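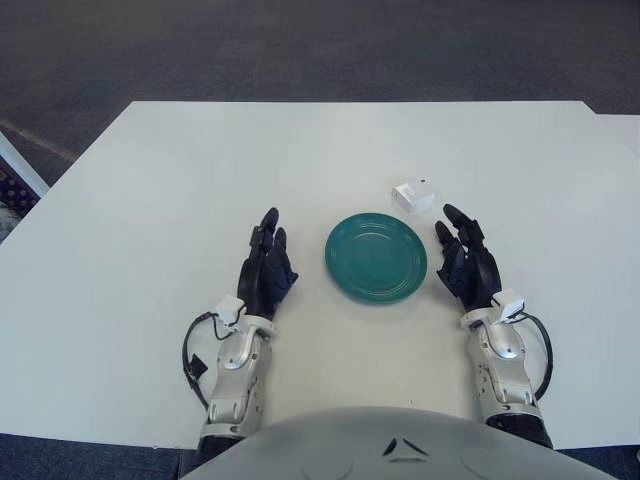 Two hands, one green plate and a small white block on the table.

Knowledge > Home and Workshop > Can a machine do my chores yet?

Can a machine do my chores yet? Frequently asked questions

Written by Yuxi Dai for Fodotum. Last changed September 29, 2018.

Can I buy a robot that clears the table after dinner?
No, not one that I would recommend. There are machines with arms and fingers that can pick up a plate, but they do it in a prepared place, with an engineer near. At home you have forks under napkins, a glass with some water left, and a child who moves the chair. Each of these is a separate problem.

Why is a plate difficult? It is only a plate.
A plate is low and wide, and its weight is far from the place where you hold it. People slide a finger below the rim without thinking. A robot hand must find the rim, come in at a good angle and press enough but not too much. A shiny surface can also confuse the cameras, so the machine may be wrong about where the edge is. A small block is easier to hold, but it is easy to push it away before the fingers close.

Is it better to have five fingers or a simple gripper?
It depends on the work. If you move the same part all day, take the simple gripper. It is cheaper and there is less to break. Hands with many fingers are interesting when the objects change often - but every joint must be controlled, and every joint can fail.

Do two arms make the work twice as fast?
Usually no. In our workshop test in July we gave a two-armed machine 40 plates to put in a rack. It placed 25 of them without help. The second arm was useful for holding the rack still, but much time was spent so that the arms did not hit each other. Joris Visser, my colleague, did the same 40 plates by hand before his coffee was cold.

What about folding clothes?
Cloth is harder than plates. It has a new shape every time you touch it. I have seen a towel folded well, and I have seen the same program fail with a towel of another thickness.

Which chores are already solved?
Floors, mostly. Vacuum robots are good if you pick up the cables first. The dishwasher is also a machine that does a chore, and we forget to count it.

And in a small shop or factory?
Here I am more positive. If the parts always arrive in the same position, an arm can load and unload a machine for many hours. If they arrive mixed in a box, ask the seller to show it with your own parts, in your own box.

When should I ask again?
I will change this page when I have tested something new. I do not like to promise a year.

Comments (3)

Hedvig Hellström
Thank you for a clear text. We run a canteen kitchen and a seller told us that wet plates are "no problem". Did you test with wet plates?

Yuxi Dai
Only dry ones, all of the same size. I would want to see the wet ones before signing anything.

Signe Amundsen
My vacuum robot ate a phone charger, so I am not sure that floors are solved :)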